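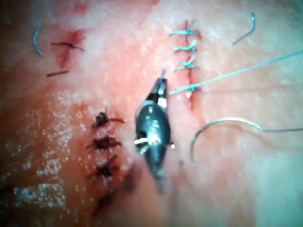
Please look at the third stitch before you sign anything, wrote Þröstur Arnardóttir under the last version of this list, the tails are crossing there and whoever cuts them next may cut the wrong one. Also the needle must have its own line on the list. At present it is hidden inside "tidy up", and I don't think a needle is a matter of tidying.

I agree with both remarks and the list is changed accordingly. The needle is now section B.

# Suture bench – safety and inspection checklist

Room: Gallardo, Zallska training center
Date: 2024-11-20
Bench record: 3,066
Stage of work at inspection: closing in progress, blue row not finished

Marks: [x] in order, [ ] not in order or not yet done, [–] does not apply today.

## A. Before the work begins

- [x] Bench surface wiped, drain tray under the tissue
- [x] Gloves in two sizes at least, eye protection for each person at the bench
- [x] Sharps container (Zeltska) within reach of the hand, lid open
- [ ] Sharps container not over the fill line

**Comment.** It was over the line. The container was changed before the start, but the full one was left standing on the floor beside the bench. A full container has to be closed and carried to the collection shelf at once. I carried it myself and I would like not to do this again.

- [x] Thread packages (Trellska) in date, not opened, not bent
- [x] First aid box sealed
- [ ] Phone number for needle injuries posted on the wall

**Comment.** The sheet on the wall shows the old extension. The right one is 190. Please print a new sheet, a correction with a pen is difficult to read from the bench.

## B. Needle

- [x] Needle has been seen by the inspector
- [x] Needle is on the tissue or in the jaws, never on the bench cloth
- [ ] Needle position said aloud when it is put down
- [ ] Needle entered in the book when it goes into the container

**Comment.** At the inspection the curved needle was lying on the tissue, low and to the right of the stitches. I accept this while a knot is being made. I don't accept it during a break. If you leave the bench, also for one minute only, the needle goes into the holder or into the container.

**Comment to the book.** The last line can only be marked after the work, so please do not read the empty box as a fault. I have left it open for the closing check.

**If a needle is missing:** everybody stops and stands still. Look first at the gloves and the sleeves, then at the tissue folds, then at the cloth. Use the magnet for the floor. The room is not opened before the needle is found or the instructor has written down that it is not found.

## C. Thread

- [x] Thread clean, without fraying
- [x] Free length kept away from the other knots
- [x] Thread held by the jaws at a place which will be cut off later
- [–] Thread changed during the row

**Comment.** The long light blue thread was stretched straight from the lowest stitch toward the upper right. Good. A straight thread is easy to see and it does not catch the tails of the neighbor stitch. What I can't judge from looking is how strong the pull is. Please watch the tissue at the stitch while you pull: when the edges become pale or begin to fold over each other, you pull too much.

Do not grip the part of the thread that will stay in the knot. The jaws press it flat and it can break there later.

## D. Stitches and knots

Go from the top of the row to the bottom. One person looks, another person writes.

- [x] Every stitch has a knot
- [x] Edges meet along the closed part
- [ ] Tails short and separate
- [ ] Knots laid to one side of the line

**Comment.** Four blue stitches at the inspection. The top one is as I like it, with the knot in the middle of the stitch and the tails cut short and pointing away to both sides. The knot should still be moved to one side though, it must not rest on the closed edge. We have discussed this in November more than once and I know not everyone was taught the same way. For this bench please follow the written method.

The third stitch is the one Þröstur speaks of. Its tails cross over each other and it looks a little tangled. Separate them with the closed tip of the forceps first. Do not try with the scissors. If they can't be separated without pulling at the knot, leave them and write it down, a slightly ugly tail is a smaller fault than a loose knot.

- [ ] Bleeding or fluid along the line noted, with its place

**Comment.** There is a small drop of reddish fluid on the line, just below the lowest stitch. It was not in the notes. Dab it with gauze, do not wipe along the stitches, and look again after 3 minutes. Write what you see, also when you see nothing new.

## E. Instruments

- [x] Jaws of the needle driver close around the thread without slipping
- [x] No thread wound around the joint
- [ ] Cleaning card filled in

**Comment.** The card was last signed at use number 84 and there have been more uses after that one. I can't say how many. Whoever has used the driver since, please write to me. I am not looking for somebody to blame, I only need the card to be complete.

## F. After the work

- [ ] Needle into the container, book signed by two people
- [ ] Cut thread ends collected from the tissue and the cloth
- [ ] Tissue put away or disposed of according to its label
- [ ] Bench wiped, tray emptied, gloves off last
- [ ] Hands washed

**Comment.** Thread ends stick to wet gloves and travel to other benches. Shake the cloth over the bin, then look at your gloves on both sides.

## Result

Work may continue. Three things have to be done before the next stitch is set: tails of the third stitch, the drop below the lowest stitch, the new phone sheet. Cleaning card and book can wait until the closing check, but not until tomorrow.

## Replies

**Þröstur Arnardóttir:** Thank you for section B. I would add that the needle must be said aloud also when it is picked up again – at my bench people only say it when they put it down.

Added to the next printing. Until then please write it by hand under the third line of section B.

**Instructor, afternoon group:** Is gauze allowed if the thread is under pull?

Yes, but let the pull go first. Dab, look, then take up the thread again.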